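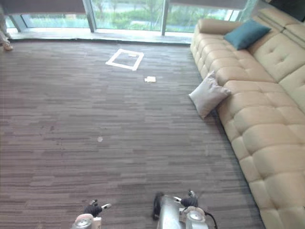

The big room at Lonstead, looking toward the windows, with the tape square on the carpet and both grippers forward.

Progress report to the Skikumgate equipment fund
Second half of the grant, December

Hello again! I know the form asks for one page and I'm going to run over, so the short version goes first. We're on schedule with the floor pickup work, we're a little behind on purchasing, and I have one change to the equipment plan that I need you to approve before the year closes out. The rest of this is the long version.

Where the work is

Since the last report we've moved almost everything out of the workshop and into the big room. The workshop was fine for bench tasks, but the whole pitch we made to you was about tidying up in places where people sit around and drop things, and a concrete floor with a drain in it doesn't tell you much about that. The big room has carpet, a long tufted sofa, throw pillows and a wall of glass, and the budget questions look pretty different from in there.

The setup is simple. We put down a square of white tape as the target area, lay out something small and flat (lately a white card about the size of a business card), and leave a pillow or two where a pillow might end up. The tape cost us next to nothing, and I'd like to point out that it's the only line in the whole budget that came in under.

We've been through 19 sessions in the room so far. Pillows are going well. They're soft, they're big, and the grippers we have now close on them without much fuss. Flat things on carpet are the hard part, as I warned you they would be. A card lies right down on the pile and there's no edge to get under, so the fingertips tend to push it along or press it in. We do get it sometimes, but I'm not going to put a percentage on it until we've run the same test enough times in a row to mean something. That's planned for January.

The carpet has also been a bit of a surprise. It's all long thin streaks of brown and mauve and gray, and the vision software likes to find objects in it that aren't there. A white card is easy to pick out. I'd expect a brown glove to be a different story, and we'll be trying darker items next.

What we've bought

The Bjarnason wrist mounts arrived and are in use. We ordered 2 and they both fit without adapters, so the adapter money is still sitting there unspent.

The spare battery pack came too, about a month later than quoted. We'd been stopping at lunch to charge, and now we can run through the afternoon, so that's been a real change in how much we get done in a day.

What hasn't arrived is the second set of fingers. The supplier has moved the date on us twice. I've stopped believing the dates, and I've asked for either a firm ship week or a refund.

The change I'm asking for

The original plan had money set aside for a second depth camera, to be mounted on a tripod in the corner. I'd like to drop it and spend that money on thin-edge fingertips from Amenine instead.

I went back and forth on this for a good while. The second camera looked like a sensible purchase when we wrote the plan, back when we thought our biggest problem would be seeing things. For cards and paper on the floor, our trouble starts after we've found the object. The camera up top sees the card fine, the arm goes to the right place, and then the tip is too thick to get under it. A second view of the same failure won't help us much!

The Amenine tips come as a kit of 3 pairs in different thicknesses. With shipping and the mounting plates, the quote is just over $2000, and the camera line covers it with a bit to spare. I'd put whatever is left into replacement tip pads, because dragging on carpet wears them down a lot faster than the bench ever did. I hadn't budgeted for pads at all in the first plan, which was a plain oversight on my part.

I did look at having our own tips printed. It's cheaper per piece, but we'd be spending staff hours on design and on the bad ones, and we don't have the hours. If the Amenine kit tells us which thickness works, printing copies of that one later on could make sense.

Blinds, cables and other small stuff

Daylight is the other thing eating our time. The room is lovely and bright, and the far part of the floor near the windows gets a lot more light than the end by the robot. There are roller blinds already, so no purchase is needed, but we've started writing down how far they're lowered at the start of each session. I should have been doing that from the first day. A few of the early sessions can't be compared with the later ones for exactly this reason, and I've marked them that way in the log.

I'd also like to buy cable sleeves. There's a thin black cable on the right gripper that loops out to the side, and I worry about it every time we work close to the sofa. It hasn't caught on anything yet. Sleeves are cheap and I can cover them from consumables, so this is just so you aren't puzzled by the receipt.

Somebody from our side stands in the room for every run, and that's going to stay the rule through the spring. It does mean staff time on this project is higher than the plan shows. I've moved hours over from the workshop line to cover it, and the total is unchanged.

Money left and what comes next

The spreadsheet is attached separately. Travel is untouched, and I'd ask to carry it over into spring for the visit to your office in Skikumgate, if you still want us to bring the arm along. Please let me know about doorways and the elevator well ahead of time - the base is wider than people expect.

January is the repeated card test with the tips we have now, so there's a fair baseline. Then the Amenine tips go on, if you say yes, and we run the same test again in the same tape square. After that come darker objects, and then things partly under the sofa, which I'm a little nervous about.

The supplier will hold the quote until the end of the month. An email saying yes or no is plenty, and I can send the revised budget page the same day.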